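Sernow Storage Study: Progress Report to Flinetport
Jun 7, 2026

1. Work completed

The contents of the Lacroix storeroom have been sorted into baskets by type of item. Of the 108 item types on the original list, 18 were dropped as duplicates. Labels for the remaining types are printed and cut. Straps and other long pieces now have their own group, as they tangled with smaller goods during the first sort.

2. Basket selection

Open-top baskets with slotted walls were chosen over closed bins. Contents can be checked from the side at table height without lifting anything out. The tapered shape costs some floor area per basket, and the shelf plan has been adjusted for this. The Dromgate order covers 30 baskets, 14 of which have been delivered.

The black plastic type has two rows of narrow vertical slots in the front and a wide rim. Blue material shows through the lower row, and a red strap-like piece rises above the rim.
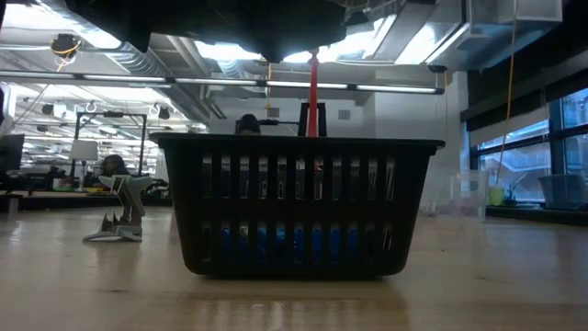

3. Remaining work

Shelf labels to be fixed once the balance of the order arrives. Final count due in November. No change to the budget is requested.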